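Print this page | E-mail to a friend

Packing day at Nedero

I got to the Nedero packing hall in Camberg at the worst possible hour, just before lunch, with my notebook in one hand and somebody's tape gun in the other (long story). The woman who runs the floor took the tape gun off me and kept talking. She's been packing for 27 years, the last five of them in this building, and she has opinions!

"People think it's the box," she told me. "They want a thicker box. I want to know what's inside the box holding the thing still."

She learned on ceramics at Sullell, where everything went out in shredded newspaper and you went home with gray hands. I asked if she missed it. "The people, yes. The newspaper, no."

We got onto speed, which I'd promised myself I wouldn't bring up. On a good morning she'll close 33 cartons before her first coffee, though she says the number depends on who did the folding the night before. "A badly folded flap fights you all the way down." 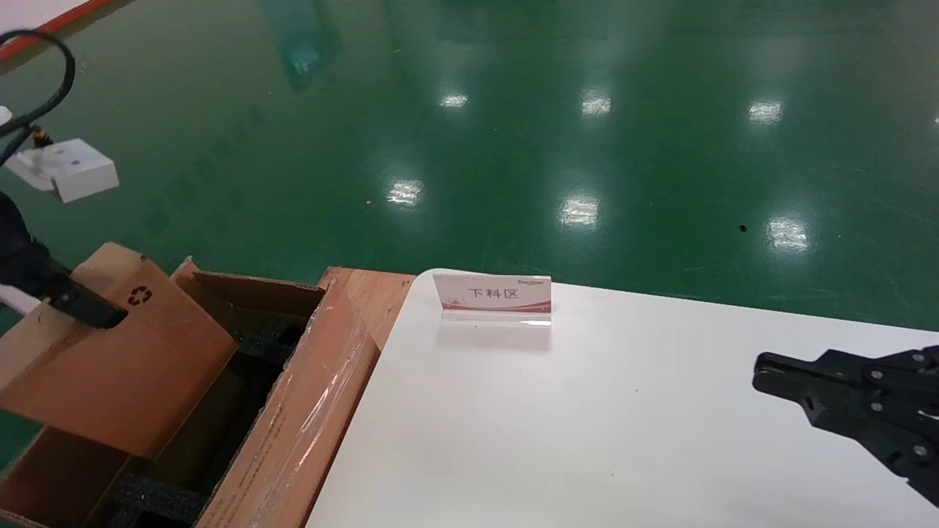
Padding is the subject she'll stay late for, so I pulled up a stool and let her go. She likes foam, the dark stuff especially – "you can see a crumb on it, you can see a loose screw" – and a carton lined with black foam, like the open one with the recycling mark on its flap, is her idea of a decent start to a job. She's nearly as fussy about the floor. It's green and so shiny that the ceiling lights come back up at you in white blocks, and I told her it looked like a swimming pool. "Try finding a clear plastic bag on a swimming pool," she said, and went off to lunch.

Comments (2)

boxedin: My aunt packed at Sullell too. Gray hands is right!

ambrose_reader: Does she take recycled foam? We have piles of it over in Ambrose.

Contact us | Copyright Camberg Pages | Back to top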